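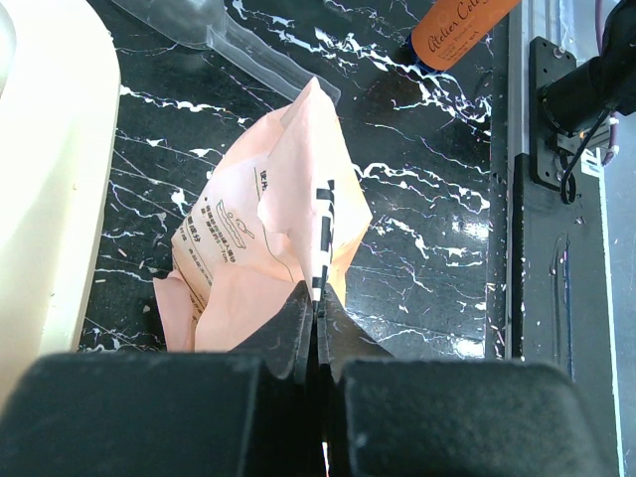
The packaging is the last thing she would spend money on, according to the owner of the small tea shop in Sallside, and she told me this before I had taken off my coat. A good tea in a plain bag will sell again, she said, but a poor tea in a beautiful box sells only once.

She opened the shop in December, two years ago, in the old Halvorsen building near the ferry stop. Before that she had worked in the office of Pronance, where she ordered tea for the staff kitchen and began to read about it in her lunch breaks. "I was reading more about tea than about invoices," she said. "My manager noticed this also."

Today she keeps 324 kinds on the shelves, most of them in small quantities. I asked if this is not too many for a town of over 3000 people. She agreed that it is. Many customers buy the same black tea each time, and she does not try to change their mind. "They come in from the cold, they know what they want. Why should I give them a lesson?"

The difficult part is the writing on the bags. A large part of her stock comes from small growers, and the labels are in languages which she reads slowly or cannot read at all. In the first year she translated everything with a dictionary in the evenings, and made mistakes. One green tea was sold for some weeks with the advice to boil it for ten minutes. A customer came back and said, very politely, that it tasted of spinach.

Now a translator in Erkine helps her, and is paid partly in oolong. The preparation notes are printed on a small card which goes with each order - the water, the amount, the time. She still keeps the original wrappers in a drawer, and she showed me how she writes the year of harvest on the inside with a pencil.

I wanted to know if she plans a second shop. She laughed and poured me another cup. "First I want to have a holiday," she said. "Then you can ask me again."

The shop is closed for lunch between one and half past.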